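Course handout, Unit 3: Working Rules for Hand-Held Gripper Recording
Meireles Lab, revised Oct 21, 2021

Scope. These rules apply to cloth tasks recorded with paired hand-held grippers on the bed station. They supplement the Sundudico safety sheet, which must be read before the first session.

3.1 Check the indicator light on each gripper before starting a take. If either light is off, stop and log the fault.

3.2 Grip cloth at the corners. Close both jaws fully before lifting.

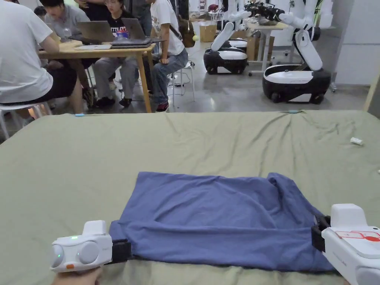 3.3 Each session is limited to 80 takes, with a break after every 12. Failed takes are kept and marked F in the Lillau log. Do not delete them.

3.4 Mobile bases stay in manual stop while anyone is within reach of an arm. The operator at the laptop calls out before releasing a stop, and waits for a spoken reply.

3.5 Personal items stay off the part of the sheet used for the task. Bags, phones and cables may lie at the side if they do not touch the cloth or the operator's arms.
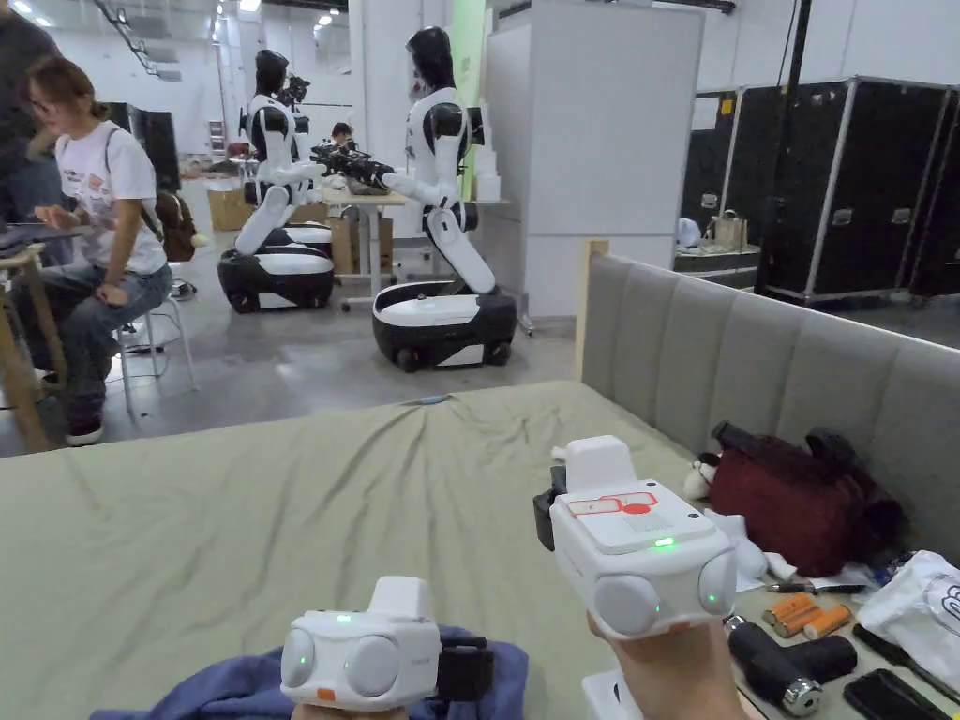

Reading time: 3 min

3.6 Loose batteries are returned to the charging shelf at the end of a session. Record the number of any pack that fails its check.

3.7 Label each file with station, operator code and take number, in that order. The Nister import script rejects names longer than 27 characters.

Bring a signed copy of this unit to the first lab.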